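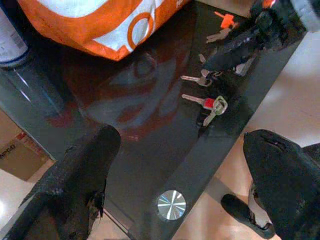
List Home | Threads | Search | Join

Re: Tarot night at Garrido

> Is anyone still going in September? I've only ever
> used the Karnico deck and feel a bit shy about it.

Oh, please do come! I started with that same deck and loved it dearly — the 22 big cards anyway, as it took me ages to make friends with the rest. We meet upstairs at 7, and people drift over from Flatton and even Prerurari, so you won't be the only new face. Bring a question you really care about (mine is always work, I'm afraid) and a cloth to lay your cards on. I'll save you a chair near the window, and there's usually cake.

Warmly, and see you there

2 replies | 27 views
Contact list owner | Back to top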